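El aire de dentro

Noémie Jacquet abre la ventana de la cocina a las seis y media de la mañana, también en invierno, y la deja abierta un cuarto de hora. Lo hace desde que trabaja con la calidad del aire en las viviendas. «Mis vecinos piensan que soy una persona muy calurosa», me dice. «Pero es que por la noche hemos respirado cuatro en este piso, y además hay una caldera, y la humedad del baño no sale sola.»

Nos encontramos en Ferkcombe, en el local que su asociación, Nakard, comparte con una academia de música. Durante la conversación alguien practica escalas en el piso de arriba. Jacquet es química y llegó aquí para una estancia corta, que después se hizo larga. Yo tampoco soy de aquí, y durante la primera media hora hablamos un poco de eso, de cómo se aprende a pedir cita al médico en una lengua que no es la propia.

El tema de nuestra entrevista es el moho. En el barrio de Guérin, que tiene casas bajas construidas muy cerca del canal, su grupo ha visitado 250 viviendas para medir la humedad y tomar muestras de las paredes. «Mucha gente nos recibía pidiendo perdón», explica. «Habían limpiado antes de nuestra visita, con lejía, y la mancha ya no se veía tan bien. Yo les decía que por favor no limpien para nosotros. El moho no es una vergüenza de la persona, es una cuestión de la pared.»

Le pregunto si está de acuerdo con los que dicen que todo se arregla ventilando. Ella mueve la cabeza, ni sí ni no. Ventilar ayuda cuando el agua viene de la cocina, de la ducha, de la ropa tendida. Si el agua sube desde el suelo o entra por una cubierta rota, se puede tener las ventanas abiertas todo el día y la mancha vuelve al mismo lugar. «En Guérin hay de las dos clases, y a veces en la misma habitación», dice. «Por eso me molesta cuando el propietario envía una carta con consejos para ventilar y considera que ya ha cumplido.»

El propietario de una gran parte de estas casas es Rondham, que administra 1.694 viviendas en la ciudad y alrededores. La empresa ha prometido revisar los tejados después de agosto. Cuando escribo esto, 5 de octubre de 2024, las vecinas con quienes he hablado no han visto todavía ningún andamio.

Una de ellas es Begoña Soler. Vive en la calle que baja al canal y tiene dos hijos, el pequeño con asma. Me cuenta que aprendió a mirar las paredes como otros miran el cielo, para saber qué semana viene. «Cuando la esquina se pone gris, yo ya preparo el inhalador», dice. El médico le recomendó separar la cama de la pared exterior, y ella lo hizo, aunque ahora la puerta del cuarto no se abre entera.

Jacquet conoce bien estos arreglos pequeños y no los desprecia. Separar los muebles de la pared, unos pocos centímetros, deja pasar el aire por detrás. Los armarios empotrados en un muro que da al norte son, según ella, el peor sitio para guardar la ropa de abrigo, que pasa allí los meses de calor sin que entre el aire.

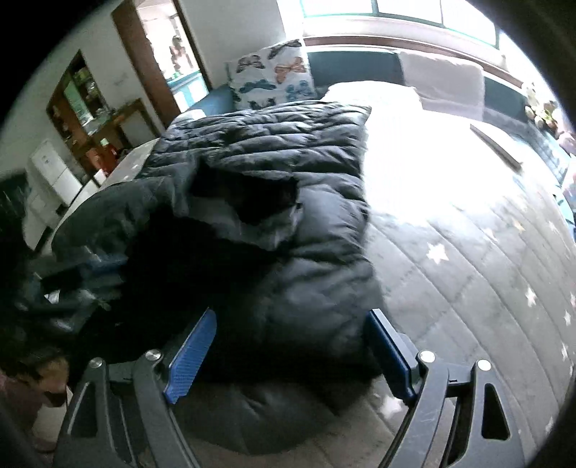

«La lana y los acolchados guardan la humedad mucho tiempo», continúa. «La gente los saca en otoño, notan el olor y los lavan, pero después vuelven a ponerlos en el mismo armario.» Ella aconseja vaciarlo primero, secar bien el fondo y no cerrarlo hasta que un higrómetro sencillo, de los baratos, baje del sesenta por ciento.

Su compañera Nouhaila Ramadan, que hace las visitas por la tarde, entra a buscar unas llaves y se queda un rato con nosotros. Quiere corregir una cosa: los purificadores. Muchas familias le preguntan si deben comprar uno. «Un filtro puede recoger esporas del aire», dice, «pero la pared sigue mojada. Yo prefiero que guarden el dinero y que insistan con la reparación, por escrito y con fecha.»

Las dos preparan ahora una segunda ronda de mediciones, cuando se enciendan las calefacciones. Quieren volver a las mismas casas y a la misma hora. Le pregunto a Jacquet qué espera encontrar y me responde que prefiere no esperar nada antes de medir. Luego me pregunta ella por mi piso, en qué planta está y hacia dónde da el dormitorio, y apunta la respuesta en su cuaderno.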